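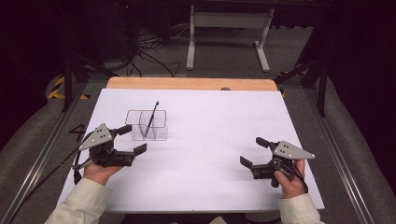

Fountain pens and technical pens fail in storage for a small number of reasons, and most of them come back to ink drying inside the feed. The water in the ink evaporates through the cap seal, the dye or pigment stays behind, and the channel narrows until flow stops. Dye-based inks usually redissolve. Pigmented and shellac-based inks often do not. Storage angle matters less than most owners assume, although it does have some effect on where the residue collects. A pen left leaning in a clear divided tray, like the thin black pen or stylus here, is fine for an afternoon at the desk. For anything beyond a week, the pen should be emptied, flushed and capped.

The notes below replace the storage sheet issued with the March mailing. That sheet gave a single procedure for all pens, and several members in the Stovdale group pointed out that it was wrong for piston fillers. The corrected version treats the three common filling systems separately.

Cartridge and converter pens

Remove the cartridge or converter. Flush the section with room-temperature water, using a bulb syringe if one is available. Hot water should not be used on any section with a glued collar. Continue until the water runs clear, then stand the section nib down on a folded paper towel overnight. Faint color on the towel the next day is normal with reds and purples, which stain the feed without blocking it. A solid ring of color means the flush was incomplete and should be repeated.

Piston fillers

Draw and expel clean water through the nib. Do not unscrew the piston assembly unless the maker's instructions allow it. Older Daltum pens have a left-hand thread at the rear of the barrel, and forcing it the usual way will split the plastic. After the last expulsion, leave the piston at mid-travel. A piston stored at the end of its stroke can take a set against the barrel wall and will feel stiff when next used. If it is already stiff, apply a very small amount of pure silicone grease to the barrel wall behind the seal. Petroleum jelly attacks some seals and should be kept out of the pen entirely.

Technical pens

These are the least forgiving. The wire in a fine point is easily bent, and once bent it is rarely worth straightening. Empty the reservoir, soak the complete point in cleaning fluid, and rinse. Do not pull the wire out of the smaller sizes. Larger sizes can be taken apart, but the weight must go back into the tube point down and under its own mass, without being pushed. Dry the parts in open air. Compressed air has ruined more points in the repair box than dried ink has.

Humidity and seals

The Tismont group ran a simple weight-loss test over the winter. They filled 14 pens of mixed make with the same blue dye ink, capped them, and weighed them at intervals for 49 days in a heated room. The spread was wide. Pens with an inner cap liner lost very little. Pens with only a friction cap lost enough that 3 of them would not start without being dipped. Screw caps fell between the two, and the worst of those had a visible hairline crack at the lip. The test did not control for temperature swings at night, so the figures should be taken as a ranking only.

A cap can be checked at home without scales. Put the open end to the lips and draw gently. If air comes through, the cap leaks. Some caps are vented on purpose for safety, usually through the clip slot or the crown, and these will always fail the check. Such pens should not be stored inked.

Ink stocks

Bottled ink keeps well in the dark with the lid tight. Wipe the threads before closing. Discard any bottle with surface film, strings or a sour smell, and flush every pen filled from it. Do not pour unused ink back from a pen into a bottle. Shellac inks thicken once opened and should be used first. Water should not be added to pigmented ink to make up for evaporation, as it upsets the suspension and the particles settle out.

Supplies

Ogundipe has restocked bulb syringes and silicone grease in the small jar. The parts list now runs to 39 items, with the discontinued nib sizes removed. Members ordering inner cap liners should measure the inside of the cap at the shoulder, where the liner seats, and give the result in millimeters. Liners cut to the wrong size cannot be returned.

Last updated: 08/04/2022

Contact the newsletter desk | Copyright Tismont Pen and Ink Circle | Back to top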